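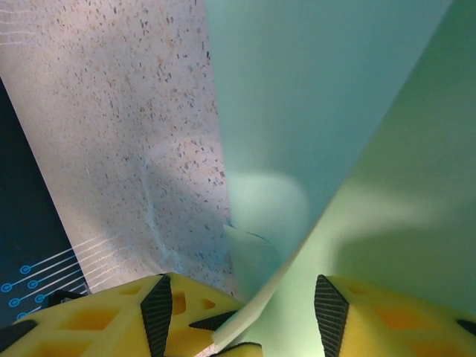 Rima Nasrallah would rather we didn't call it a choir at all. A choir, she tells me as she hunts for a second cup, is what her mother belonged to, with folders and black skirts and a man at the front who sighed. What she runs above the old seed merchant's in April and most of the other months is a singing evening, and she has been running it long enough that people in the town have stopped asking what it is for.

It goes by the name of Trundirik, which sounds as though it ought to mean something grand in a language you half remember from a holiday. "It's a nonsense word from a lullaby," she says, laughing. "My grandmother sang it, or something close to it, and I've probably got it wrong. We needed something to put on the door and I had a marker pen in my hand, so there we are, Trundirik for ever."

We talk in the kitchen behind the main room, where the kettle takes its time and the window looks over the backs of the shops. She had set aside an hour for me and we used most of the afternoon, partly my fault, as I kept asking her to sing the bits she was describing, and she kept obliging.

There are 58 names on her list these days, though she has never had all of them on the same evening and isn't sure she would know where to put them. They don't audition and they don't read from sheets. Rima sings a line, they sing it back, and she goes on like that until the whole song is in the room. Then she splits them up and starts adding harmonies, which is the part she says she would happily do until midnight if the last bus didn't go at 10.

"People come in saying they can't sing," she says. "They say it on the stairs, before they've even got their coat off! And I say fine, come and stand next to somebody who can, and hum. Humming is very good. I've got a tenor who hummed until Christmas and now I can't get him to be quiet."

The songs come from all over. Some were her grandmother's, some she picked up during the years she taught in Lisbon, where she lodged above a bakery called Marinho and learned two harvest songs from the woman who did the early shift. She has never written those down properly. There is a notebook, which she fetches for me, but it is mostly arrows and underlinings and the odd shopping list, and I could no more sing from it than fly.

I ask whether she worries about losing them and she is quiet for a bit, turning the pages. "I do, a little. But I gave the harvest ones to this lot, and they sing them while they wash up, and their children know them. I heard one in the chemist's last week. The girl at the till had it slightly wrong and I liked hers better."

She is working on a winter song now, in four parts, and the altos are giving her trouble. We stop there, because the first of them are already coming up the stairs, and she wants the chairs moved back before they sit down on them.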